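Student team says its kitchen robot is nearly ready. The numbers say wait

By Ertürk, campus desk

The robotics club at Wekholm College wants a machine that can clear a staff kitchen by itself: cups into the dishwasher, trash into the right bin, counter left tidy. After seven months of work, members told a packed open evening in May that their project, called Tamard, is "close to everyday use."

That depends on what you call close. The club's own log, pinned up by the door at the open evening, lists 321 attempts at picking up a single mug and putting it in a dishwasher rack. It counts 27 of them as finished with no help from a student. The rest were stopped, restarted or nudged along by hand.

Sorting trash may be harder still. The club has trained its software on 1,000 pictures of cans, cartons and paper cups, most of them shot on a plain tabletop under good light. A kitchen where people eat lunch is another matter, and members admitted that a crushed carton still gets read as paper more often than they would like.

Nerkport, the local parts supplier that backs the club, has paid for motors and a new battery. It has not said whether it would put the machine in its own break room. Asked twice, the company said it was "excited by the students' progress."

None of this makes it a bad class project. First-year students are learning to wire, code and fix things, and several said they had never held a soldering iron before last fall. But the club's flyer promises a robot that "takes over the chores," and it has gone out to sponsors with no mention of the log.

The team plans to enter Tamard in a regional student contest next term. The rules allow one person to stand by and step in, and each time they do, the team loses points.

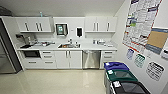 An office kitchenette with dishwasher, sink and color-coded bins, the kind of room Tamard is meant to handle.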